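HSK 114 Textiles in the Home – handout 4
Soft goods: sorting and folding on the bed
Notes by Dace Vītola, 19/02/2024

Read before the practical. Bring the fold sheet from last time, we use it again.

Where we left off
Hard folds (shirts, pillowcases, tea towels) are done. Today is the stuff that won't hold a crease – fleece, knits, brushed cotton. Students lose the most marks on this unit and it's mostly rushing.

Why the bed
Flat, big, right height for most people. Make it first: bottom sheet pulled tight, corners tucked, nothing else on it. A loose sheet travels with the cloth and you end up folding both. A patterned sheet is fine for home use but slower when small items are patterned too – you miss socks. In the practical room the beds have plain sheets.

Sort first
Three heaps before any folding. Fleece and pile. Knits. Thin cotton. Don't sort by owner yet, that comes at the end when the stacks go out.
Small pieces go on top of the heap they belong to, not next to it. They get lost otherwise.

Fabric weights for our purposes (grams per square meter):
thin cotton, under 200
everyday fleece, 200 and up
heavy throws, 400 and over
The Dalgleish sample book has swatches of all of them. Please put it back on the shelf, it went missing for most of August.

Handling fleece
Pick up from the middle of an edge, never a corner. Corner pickup twists the whole piece and you spend longer finding the edges than you do folding. Lift, let it hang, shake once. Lay down print side under. Smooth from the center out with the flat of the hand. Then halves, halves again, thirds if its a throw.

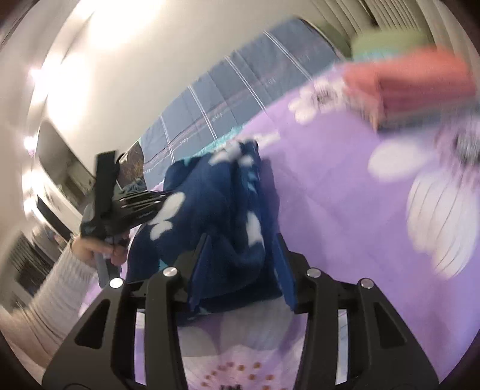
Fig. 1. Navy fleece with white butterfly and flower print, bunched, on a lilac flowered sheet.

Compare the heap in Fig. 1 with the flat stage on your fold sheet. Bunched like that there is no edge to work from, so open it out fully before the first fold. Printed fleece helps a bit: on most of them the back is paler, so you can tell which way up you are without feeling for it.

Knits
Never hang, never shake. Ribbed sleeves stretch under there own weight. Fold sleeves straight across the back, then up from the hem. No thirds. Stack heavy at the bottom.

Stacks
Keep fleece stacks low, they slide. Folded edge faces out. If the shelf is open wire (the Lenis units at the back of the room) put a board down first or you get lines in the pile.

Common faults, from last year's marking
– folding on top of another heap
– smoothing toward yourself, leaves a ridge
– lint still on. Brush before, not after
– edges matched at one end only
– stack label missing (again)

For the practical
Pairs. One basket per pair, 24 pieces mixed. Sort, fold, stack, label. I look at the stacks first and the speed second.
Baskets come from Hirent and have to go back clean.

Written part: 800 words on care labels for pile fabrics. Washing temp, drying, why softener is a bad idea on fleece. Use the Clondik leaflet plus one other source. Hand in at the start of the next session, paper copy please.

Next handout: bedding, fitted sheets, duvet covers.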